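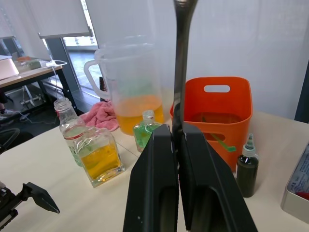

Bottles, a measuring pitcher and two grippers on the bench at Ulasel.

The safety lead at Ulasel has a binder on her shelf that she calls the wish list. It holds every guideline on robot arms she has been sent since she took the job, and she reads from it the way other people read from bad restaurant reviews.

"'The operator shall remain aware of the state of the robot at all times,'" she reads, and puts the page down. "At all times. I'd like to meet that operator. I have never been aware of anything at all times."

Ulasel tests arms on ordinary handling jobs, the sort done on a table with things you could find in a kitchen or a store cupboard. Bottles are a large part of it. She asked that we leave her name out, as she still has to sit in meetings with the people who write the guidelines. She has no such worry about their contents.

I wanted to know what good practice looks like when a two-fingered gripper is reaching in among glass and liquid. Her first answer was that I had picked a subject where the rules are thinnest.

"Most of what's written is about the arm hitting a person," she said. "Fine. I don't want that either. So you get pages on speed, on force, on where the stop button goes. Then you look for what it says about an open bottle and there's one line telling you to do a risk assessment. That's the whole advice. Go away and think about it."

So she went away and thought about it. The bench rules at Ulasel run to 23 items, down from a much longer set that she inherited. She cut them by sitting at the table with the old list and watching which ones people followed. A rule that people skipped was either rewritten so it could be followed or taken out.

"There was one that said all vessels must be capped before motion. Well, half our tasks are about pouring. You can't pour from a capped bottle. Everyone had been breaking that rule daily and signing the sheet to say they hadn't. I would take no rule over that one. A sheet full of false signatures is worse than a blank sheet."

The version that replaced it says any open vessel has to be on the task card, with what is in it and how much. If a bottle is standing open and the card doesn't mention it, the arms don't move. She admits this depends on somebody reading the card.

What about the liquids themselves? A yellow one and a green one can be anything. She nodded before I'd finished.

"Color tells you nothing. I'm strict on that. People say, oh, the green one's just food dye in water, and it probably is. Probably isn't on the label. The rule says whatever is in there gets a name on the card, and if you can't name it, you tip it in the waste jug and start over." The fill limit is 300 milliliters for anything a gripper is going to lift. She picked that number after mopping the floor enough times, she said, and she won't pretend there is science behind it.

I asked whether clear glass was a sensible thing to hand to a machine at all. Surely the cautious course would be plastic throughout.

"It would be, and you'd learn how to handle plastic," she said. "The real places these things are meant for have glass in them. I'm not against the hard case. I'm against doing the hard case with a rule sheet written for the easy one."

She is harder on the vendors' papers than on the official ones. Plemidis, which sells a two-arm setup, sends out a good practice guide with each unit. She got the latest in August and has marked it up in pencil. Next to a paragraph on "inherently safe grasping" she has written the word "how" with 3 question marks. Next to a photo of a spotless table she has written "lovely."

"Look at that table. One cup on it. Now of course your two arms don't bump into anything, there's nothing to bump into. Put out a basket and a towel and a few bottles of different heights, some behind the others, and then tell me about your clear zones."

Clutter is in fact the part of her own rules she trusts least. Item 4 says that the table must be set so that each gripper can open fully without touching a neighboring object. It sounds firm. In use, she says, people look at the table, feel all right about it, and press go.

"I tried tape marks. I tried a card you hold up between the bottles to check the gap. The card got lost. What works a bit is having a different person look, one who didn't set the table. They see the small bottle tucked in behind the finger. The one who put it there doesn't, he knows where it is."

She doesn't allow reaching in to straighten a bottle while the arms are powered, even when they are holding still. That rule has no exceptions and is the one she gets the most complaints about. It costs roughly a minute each time. A visiting team from Jastby told her that their arms slow down when a hand comes near, so the rule didn't apply to them. She let them finish and then showed them the page again.

Soft goods near the liquids are allowed, to my surprise. I had assumed a towel would be the first thing to go. She says a towel within reach has saved more afternoons than any clause in the binder, and that the only condition is that it's listed on the card like everything else, so that nobody is puzzled when a finger snags it.

There is talk of a shared standard for bench work of this kind. A draft has gone around under the name Tô, and Ulasel was asked for comments. Hers took up more room than the draft. She doesn't expect many to survive.

"They'll keep the definitions," she said. "Everyone loves the definitions. You can agree on what a gripper is and go home feeling you did something."

Would she sign up to it if it came out tomorrow? She thought about that for longer than anything else I'd asked.

"I'd put it in the binder," she said. Then she said she would read it through first, and that if it had one useful sentence about open bottles she would copy the sentence onto her own sheet and take one of hers off to make room.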